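Cahier d'atelier, janvier, 8 h 15

Utilitaire Drumholm, poste 2. Reprise du dossier ouvert avant la fermeture : vibration au volant en décélération, tirage léger à droite au freinage. Le client signale aussi un claquement à l'avant gauche sur dos-d'âne.

Essai routier avec Urs Kaufmann. Vibration confirmée, nette en descente, absente à vitesse stabilisée. Claquement non reproduit à froid, présent au retour.

Sur pont : jeu dans la rotule inférieure gauche, soufflet fendu. Biellettes de barre stabilisatrice correctes des deux côtés. Disques avant voilés, le droit plus que le gauche. Étrier droit : colonnette inférieure grippée, graisse d'origine durcie. Plaquettes usées en biseau du même côté – cohérent avec la colonnette.

Commande passée chez Prareo : deux disques, un jeu de plaquettes, rotule gauche, kit colonnettes. Total 397 francs hors taxes. Marti proposait la rotule seule à 103, mais pas de disques en stock.

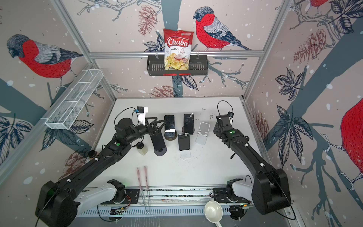
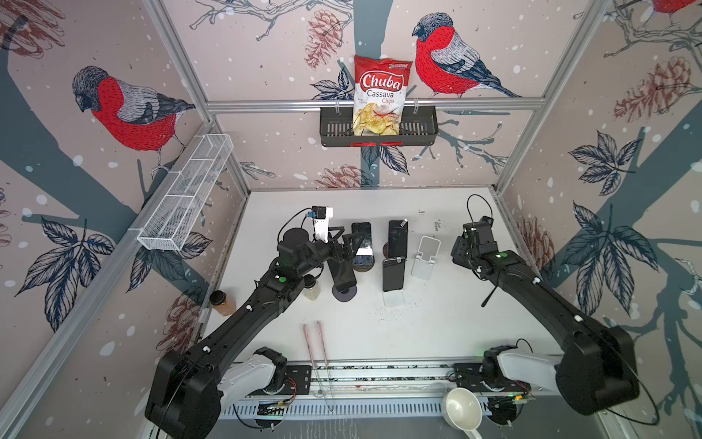

14 h 40. Pièces reçues. Portées de moyeu nettoyées à la brosse avant montage des disques, voile contrôlé au comparateur : dans la tolérance à gauche comme à droite. Colonnettes remplacées, coulissement libre à la main. Rotule montée, écrous neufs, serrage au couple du manuel. Purge du circuit avant seulement, liquide Kanen du bidon entamé (reste de quoi faire un véhicule, en recommander).

Second essai, plus de 40 km, dont la descente du matin. Plus de vibration. Plus de tirage. Claquement encore perceptible une fois, à basse vitesse, roues braquées à gauche. Coupelle d'amortisseur à suspecter. Non démontée aujourd'hui, le client doit d'abord donner son accord.

Devis complémentaire à établir : coupelles et butées avant, les deux côtés, géométrie ensuite. Première estimation 526 francs, main-d'œuvre comprise. Urs préfère attendre la géométrie pour chiffrer les pneus – usure intérieure visible à l'avant droit, pas encore au témoin.

À faire demain : rappeler le client avant midi, retourner la consigne des étriers, réétalonner la clé dynamométrique du poste 2.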